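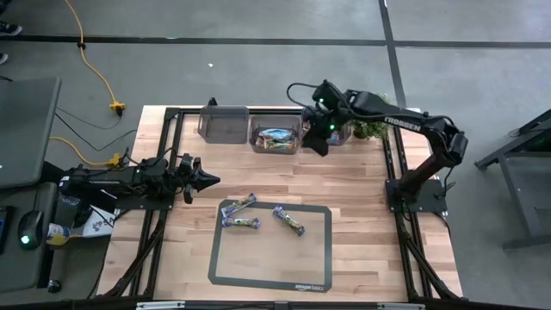 # In Praise of the Four O'Clock Snack

I eat lunch early. I always have, and by the middle of the afternoon I'm no use to anyone until I've had something crunchy. For years I thought this was a weakness of mine, like losing gloves. Then in the fall I asked readers of this magazine what they eat between lunch and dinner, and 526 of you wrote back, some at a length that made me wonder about your deadlines!

So I've spent most of December reading about crackers. I recommend it.

The first thing I learned is that people are very private about this stuff. They'll tell you their salary before they'll tell you they eat dry cereal out of a mug. Simone Prado, who runs a framing shop in Brindon, sent me a lovely letter about apple slices and then added a P.S. (in different ink, so I think she slept on it) confessing that the apple slices are for when customers are in. When the shop's quiet it's cheese puffs, eaten with chopsticks to keep the orange off the mats. I tried the chopsticks. They work beautifully, and I've now got a pair in my desk drawer next to the stapler.

## The sharing question

Plenty of you wanted to talk about shared snacks, and there was some real feeling in those letters. Is the bag on the table for everybody? Does opening it make it yours? If you take the last handful, do you have to fold the bag and throw it out, or can you leave it sitting there looking full?

My own rule is that anything on a table is fair game and anything in a drawer is sacred. Edileuza Pacheco disagrees with me completely. She taught third grade for years and thinks you ask every time, even if it's your own sister's kitchen. We had a long phone call about it and neither of us budged, though she did mail me her recipe for salted pumpkin seeds, so no hard feelings.
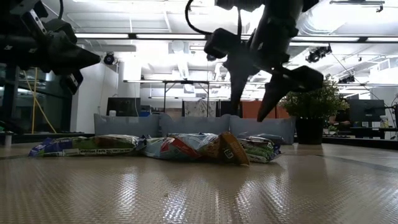
*Snack bags in a row on the table, with a potted plant for company.*

## Small bags or one big one?

I was a big-bag person. It's cheaper, it makes less trash, and I like the sound of a proper rummage. But a big bag goes soft on you by the second day unless you've got a decent clip, and I've never owned a clip that stayed where I put it. (Clothespins, several of you wrote. Fine, yes, clothespins.)

Small bags have one great thing going for them: you get to choose. My aunt used to set out a mix when we came over after school, and the four of us cousins would trade like bankers. Two pretzels for one corn chip was the going rate. I still think that's fair.

As for what to buy, I'm not going to rank anything, I'd only get more letters. I'll say that I want salt first and something sweet after, and that I like to eat it standing at the window with the phone in the other room. It takes me three minutes, maybe a bit longer if the neighbor's dog is out.

Edileuza's pumpkin seeds, if you'd like them: rinse, dry them overnight on a towel, toss with a spoonful of oil and more salt than seems right, and bake at a low heat until they rattle when you shake the pan.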